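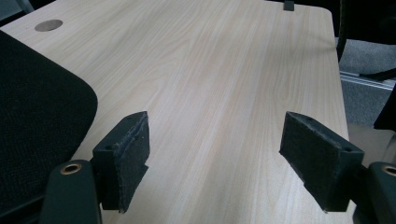
The desk by the window, second floor.

The Cap Stand

The desk came with the room. So did the chair, a black office chair with a seat that had gone soft on one side, and a key that had to be lifted a little before it would turn. The rent was paid through Burkevix, a letting company with one office in Brirbridge and a phone that rang a long time.

She had taken the room in April for the length of the contract at Saster. She owned two suitcases and a box. The box had her father's cap in it, and the stand he had kept it on.

For the first week she left the box closed. She went to work in the mornings and came back after six and ate at the desk. The top was pale, with the grain running away from her toward the back, and she got used to looking at it while she ate. Near the far edge was a round hole for cables. She had one cable, for the phone, and it didn't reach.

Her father had driven for Coman for 20 years. He wore a cap the whole time, never the same one for more than a couple of years, and always black. When one wore out he bought the next at the same store and put it on in the parking lot. The old one went into the trunk with the jumper cables. At home the cap went on the stand in the hall. The stand was made of wire, two rings with a rod, and it had been sold to her mother as something for hats. It didn't hold a hat very well. The cap slid off it if anyone closed the front door hard, and her father would pick it up on his way past and put it back, and it would slide off again.

After the funeral her brother took the tools and the truck. He asked her what she wanted and she said the cap, and then, because it seemed a small thing to have asked for, she said the stand too.

"That thing never worked," her brother said.

"I know."

He wrapped it in a bath towel for her. The distance on the car, when she parked outside the new building, was 692 miles. She wrote it down on the back of the gas receipt, the way her father would have done, and then had no use for the number.

In the second week there was a letter from Burkevix about the deposit. It was for 1185 dollars and they wanted it again. She had already paid it. She called and let the phone ring, and while it rang she pulled the tape off the box with her free hand. She took out the towel and unrolled it on the bed. A man answered and said he would look into it. He asked her to hold. She held, and put the stand on the desk.

It wouldn't stay where she put it. At home it had leaned against the wall next to the light switch, and she had always thought that was where it looked best, but she saw now that it had needed the wall. She laid it down flat. Then she took out the cap and set it down next to it.

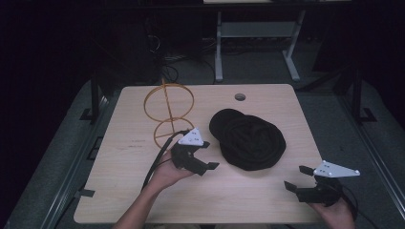
The cap and the stand on the desk.

The man came back on the line and said the payment had been found. It had been filed under the room below hers. He said she could throw the letter away. She thanked him and hung up.

It was still light out. She sat down in the chair, over on the good side, and looked at the cap. It had kept its creases from the box. She pressed the crown with her thumb and it went down and stayed down, so she put her hand inside and pushed it out again. It smelled like the truck, or she thought it did. She smelled it a second time and couldn't tell.

She had meant to put it up somewhere. There was a hook on the back of the door and her coat was on it. There was the shelf over the bed, where she had put her books. She got up and moved the coat to the chair and hung the cap on the hook, and then stood in the middle of the room. With the door closed it looked like somebody was visiting. She took it down.

Her brother called at eight. He wanted to know where their father had kept the key to the shed, and she told him to look in the coffee can. He asked about the job and she said it was fine, they had given her a locker. He asked about the room.

"It has a desk," she said.

"Did that wire thing make it in one piece?"

"It made it."

"Is the hat on it?"

She said it was next to it. He laughed, and she heard him walking across the yard, and then the shed door. The key had been in the can.

She ate late that night. She moved the cap over toward the corner to make room for the plate, and when she had washed the plate and dried it she moved the cap back.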